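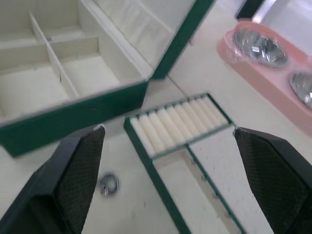 Fault 74, Part Lost in Grip, is raised by the Trirker controller when the measured finger gap no longer agrees with the gap recorded at pickup. The arm stops in place and holds its last position until an operator responds. The fault is most common in work with small items stored in a larger holder, as in the jewelry sorting task. A thin silver ring lying flat on a white table, beside a green-edged ring tray, is easily overlooked during recovery, and the operator must find every loose item before the arm is moved.

6.3 Recovering from Fault 74

CAUTION: Do not reach between the gripper fingers while the drive lamp is lit. The fingers may close without warning when the fault is cleared.

1. Press the stop button on the pendant. Confirm that the drive lamp is off.
2. Write down the fault number and the finger gap shown on the display.
3. Check the table on both sides of the gripper, then the slots of the ring tray and the compartments of the box.
4. Remove any loose item by hand and set it in the parts dish.
5. Inspect both grip pads. Replace a pad if its texture is worn smooth.
6. Release the stop button and select Recover, then Open Slow.
7. Raise the arm 100 mm and return it to the home position.

Note: Open Slow is not available in software earlier than release 391. On those units, open the fingers with the hand crank supplied by Wurport.

CAUTION: Do not select Resume after Fault 74. Resume repeats the last grip command, and a tray caught by one finger may be pushed into the box or off the table.

If the fault returns within the same shift, take the unit out of service and complete Form 671. Send the form to Berhanu Wolde at the Ambaye service desk – include the gap reading from step 2.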